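I've had the Winoreck bookshelf speakers in the den since October, and I'll say right off that I like them more than I planned to (my old pair cost 3,000 and I was awfully fond of it!). Voices come through sweet and close, and a piano has real weight to it, even late in the evening with the volume way down.

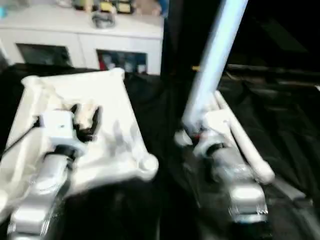 Wendy Bunting wrote in to say hers sounded thin until they'd played a good 200 hours, so be patient with a new pair.

Bass is modest, I'll admit, but it's tidy, and I never did hook up my subwoofer. At 2,000 for the pair they aren't cheap, though I'd buy them again.
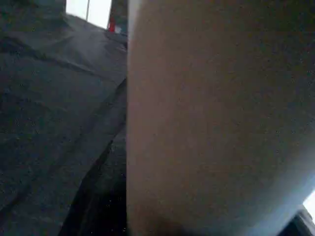

Close-up, matte beige surface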